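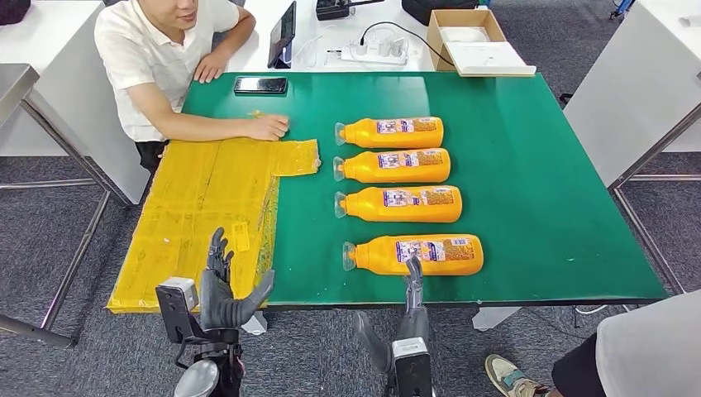

About the Gumholm hand and gripper lab

Gumholm tests robot hands, grippers, wrist cameras and controllers for packing and handling firms. We do not build or sell hardware. A client sends us a hand, or a choice between several, and we return a report with logs and wrist video.

How we test

All trials run on a fixed table with a green top. The standard setup is a two-arm unit with five-finger or reduced-finger hands, a head camera and a camera at each wrist. Items are retail goods in their original packaging: bottles with nozzle caps, film-wrapped packs, bags. Soft film and rounded bottles are kept in the same layout so that a hand has to deal with both without a change of settings.

A full comparison is 658 grasps per hand. Grasp force, finger position and controller delay are logged for each one. Operators are changed every 56 grasps. A drop, a slip or a crushed label is entered by the operator on duty and checked later against the wrist video.
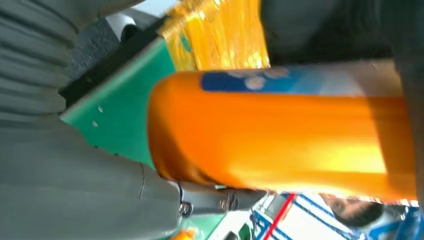 Wrist camera view, finger under an orange container. Motion blur at this level is scored against the camera.

Wrist cameras are graded separately from hands. Saturnino Iglesias runs this part of the work. The main measures are blur while the arm is moving, how much of the view the finger blocks, and whether label print can be read at contact. A camera that reads print only when the arm has stopped gets a lower grade, and the report gives the stop time it needs.

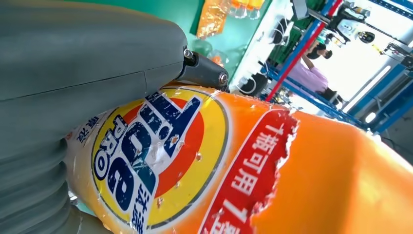
Tide PRO bottle at the finger, wrist camera. Logo legible, label scuffed.

Worn labels stay in the item set. Vision software tuned on clean packaging is tested on both.

People

Begoñe Vidal, lab lead
Saturnino Iglesias, cameras and lighting
Asger Ravn, controllers and logging
Rosalía Barroso, reports and client contact

Current work

The Serkata controller comparison is open until the end of April. The item set stands at 115 products. Clients sending hardware should include the mounting drawing, the connector pinout and 2 spare fingertips per hand.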